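Search this notebook
Enter keywords

Tue 31 October, produce sorting, bench 2

Fruit and veg out on the grey bench with the coloured containers. Sabina wants green and yellow kept apart this time. Pink tray stays in use until the Vondráček order turns up.

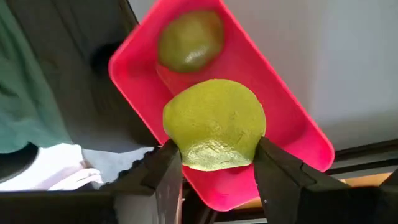
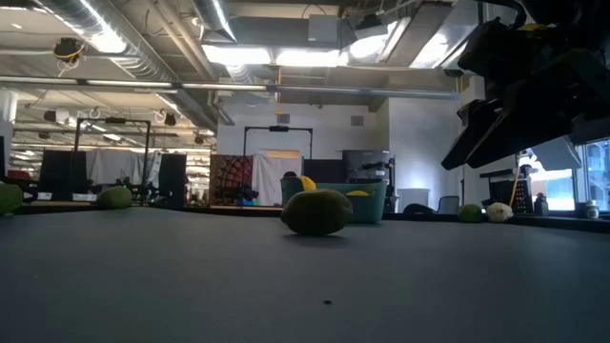
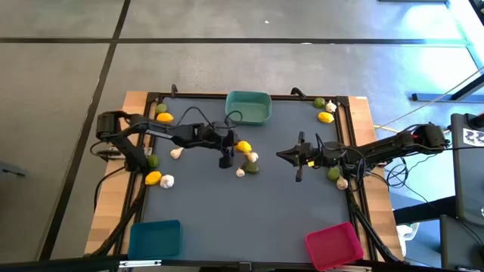
Bench 2, produce and containers.

Garlic to be weighed separately, target 297 g. Skins go in the compost caddy, not the sink. Ask Silvia Hájek if Brernbridge can supply limes in November.

Recent entries
Skurelstead crate labels
Ralora scales, recheck at 155 g
Shelf space by the door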